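Womau Clip-On Shelf Lip, light grey, 734 mm

I've been selling bits and pieces for small shops out of our shed in Endstead for a fair while now, and the shelf lip is the one I end up talking about most. It's a strip that clips over the front of a metal shelf and gives your stock something to lean on. Boring, yes, but I love it!

Ours come from Womau in a 734 mm length with a lip 7 mm high. I asked for it low on purpose. A taller one hides the bottom of your labels, and customers catch their knuckles on it when they're pulling a tin out. The grey goes with most shelving (the white showed every scuff, so I stopped ordering it). 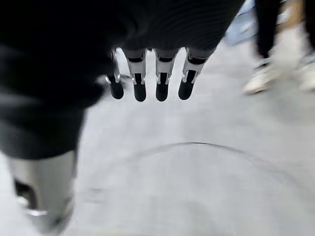
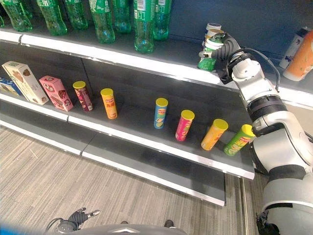 Fitting is easy enough. Wipe the shelf edge, hook the back of the strip under, then press along from one end to the other till it clicks. If yours is an older shelf with a rolled edge, send me a photo before you order - a couple of the really old ones are too thick and the clip pops straight off.

Tuncay Özkan put 118 of them through his grocery in Rondosdale and rang me afterwards to grumble that I hadn't sent a spare. Fair enough, so now every carton has one thrown in. He also reckons they're good for price tickets, and the Saraç ticket holders do slide on nicely, though you'll have to buy those separately.

Sold singly or by the carton. I keep 500 in the shed most of the time, but December gets busy and the colour can vary a little between batches, so order the lot together if you're fussy about matching.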